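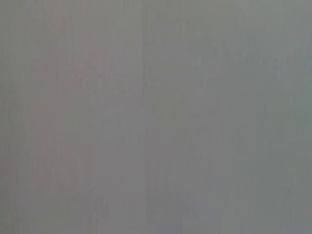 Gray, with a bit of pink in it if you look left.

Paint the doors whatever color you want

Quick one this week, deadline is tonight and I have already used up my extension.

They've done Helley Street. All of it. Thirty-two front doors and every last one is now the same gray, a color the management company calls Kikalow, which sounds like a lake and looks like a filing cabinet. Letters went out in November. Two weeks to object, in writing, to an address in a different city. Then the vans came.

I lived on Helley for nine years. Ours was green. Bad green, bathroom green, picked by the tenant before the tenant before us, and we cursed it every time we carried groceries in. But when my sister came up the first time she didn't have the number and didn't need it. Green door, I told her, past the yellow one. Try that now.

People will say it's a small thing. Sure. Most of what you see in a day is small things. You don't walk past the cathedral on the way to the bus, you walk past doors and fences and somebody's trash cans. If all that goes one color then your day goes one color, and I don't think it takes a study to say so.

The argument for gray is always resale. It photographs well, it offends nobody, the next buyer can "see themselves" in the place. I've heard this from three agents and a cousin. Fine, but look at what it asks of you. You live in a house for ten, twenty years and the entire time you're keeping it nice for a stranger. You are a kind of night watchman in your own hallway. And then the stranger turns up, and they paint it gray again for the next one.

Normunds Raudsepp had the yellow door. He mixed it himself out of two leftover cans and could never match it again, so every touch-up was a slightly different yellow, and by the end it looked like a slice of cake. The company charged him 257 dollars toward the repaint. He paid. He's 81 and said he wasn't going to spend his winter on the phone. I'd have spent mine. Easy for me to say, I moved.

I should be fair to the other side. There was a purple house in Grullemholm, where I grew up, with purple gutters and a purple mailbox, and my mother crossed the street so as not to look at it. She had a point. Some people have terrible taste and the rest of us have to live across from it. If you let everyone choose, somebody chooses purple gutters. That's the price, and I think it's cheap. I can still draw you that house. I couldn't draw you a single other one on the block, including, God help me, ours.

And it isn't just doors. The cars went years ago. Sit at any light and count the colors, you'll get to four and two of them are white. Phones, couches, office carpet. Kids' clothes even, oatmeal and stone and fog, like dressing a baby as a beach. I went looking for a red winter coat last month and the girl in the store said they'd had one. One coat.

Same story with kitchens. 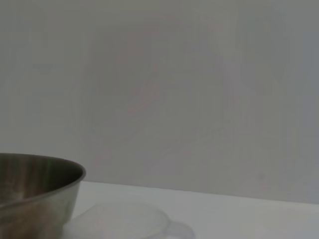
My aunt's kitchen had orange tile and a fridge the color of an avocado, and over the sink a calender from the Manalo bakery with a rooster on it, every year a rooster. Nothing went with anything. When she died the family got a quote to bring it "up to date" before selling, and up to date meant taking out every color in there and leaving the rooster for last. Marilou Tan, who bought the place, told me later she'd seen it before the work and would have kept the tile. She'd have paid more! So much for resale.

I keep hearing it's calming. Maybe it is. A lot of people come home fried and don't want the walls talking to them, I get that, I have days like that. Do your bedroom in fog. Do the whole inside. What bugs me is the outside, the part that belongs a little to whoever's walking by, and having it decided once for the whole street by a firm that doesn't walk by.

The rule I'd like is short. Let the company set the hinges, the locks, the numbers, the fire rating, anything that's about safety or stopping the rain. Leave the color to whoever has the key. If it's really hideous the neighbors will let them know, they always have. We managed that way for over 30 years on Helley and the worst that ever happened was our green.

There's a meeting on the next two streets in January. The letter says written comments only count if they get their by the 5th, so send it early, the holiday mail is a mess. Say what color your door is now. Put that in the first line.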